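Visit to the Riis textile hall, Erholm
April 18, 2026

The bus from Plandmont lets you off at the gate, and from there it is a short walk past the loading docks. Entry was free for the open day. I had signed up in October and got slot 31, which meant a late start and time for coffee first.

Weaving floor

The looms are on the ground floor and they are loud. Ear plugs are handed out at the door. Most of what they make here is plain cotton sheeting for hotels, sold under the Rostuto name. A sign by the stairs says the oldest loom has been running for 31 years. We were allowed to handle samples from the end of a roll, and the heavier weave felt close to canvas.

Towels and cloths

Upstairs is the folding and finishing area. It is a big bright hall with the ducts and light fixtures left open overhead. The microfiber is handled up here. The large towels have a looped pile you can see from a step away, and the pale yellow-green one has a teal-green hem stitched along the edge. The smaller teal-blue towel and the yellow cloth are easy to tell apart from it in a mixed pile. A pack of 3 was for sale downstairs, and I bought one for the car.

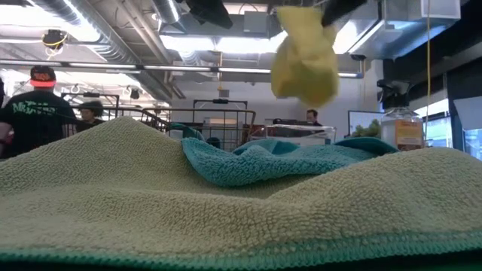 Getting there and eating

Parking is behind the hall and fills up early. The canteen had soup and rolls, cash only. The factory shop closes an hour before the tour ends, so go there first if you want seconds.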